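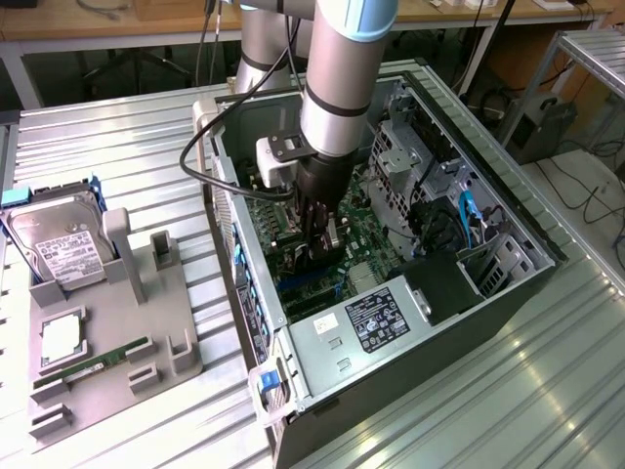 Test bay, Lurkwood. Parallel gripper over the memory slots.

The comparison was supposed to end in September. Plivareo wanted one gripper on the purchase order, and the engineer had two on the shelf: the Funell, with straight parallel fingers, and the Grajales, with jointed ones. Each was to get 200 cycles of the same work. Remove a part, place it in its holder, go back.

She ran the Funell first. It was the better-mannered device. It closed at the speed it was told to close at, and its position reading matched the calipers. Memory modules came out straight. Twice it stalled on a latch, reported the stall with the correct error code, and waited for her.

At night the bay was quiet enough that she could hear the controller fan change pitch when the arm took load. She wrote that down too, in the column marked Other. The form had been drawn up by someone who expected the column to stay empty.

"Which one do you like?" the manager asked from the door.

"Liking isn't a field."

"It's a small form."

She loaded the next program. The second half of the protocol covered large parts, and large parts had no agreed grip point. The drawing showed a card as a rectangle with an arrow. The arrow pointed at the middle of the rectangle.

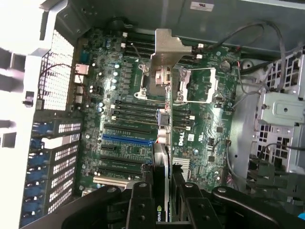

Jointed fingers gave the force estimate its worst numbers. The linkage traded travel for torque along a curve, and the controller flattened the curve into a line. She had written a correction the previous evening and trusted it up to half stroke. On the wrist view the card was on edge between the two fingers, with the processor sockets standing open farther up the board, and the estimate read a few newtons above what the load cell under the fixture would support. She held the arm where it was and let the log run.

The difference did not drift. It was steady, which meant it belonged to something – friction in a pivot, a bad constant, her own arithmetic. She changed the constant. The difference moved by the amount she had changed it and stayed steady there.

At almost 2 in the morning the manager sent a message asking for the name of the winner, one word, no table.

She opened the form. Under Funell she entered the cycle count and the stalls. Under Grajales she entered the cycle count so far and the offset, with its sign. Under Other she wrote: fan pitch rises before the motor current does, both units, cause unknown.

Then she set the speed to ten percent and started the next cycle.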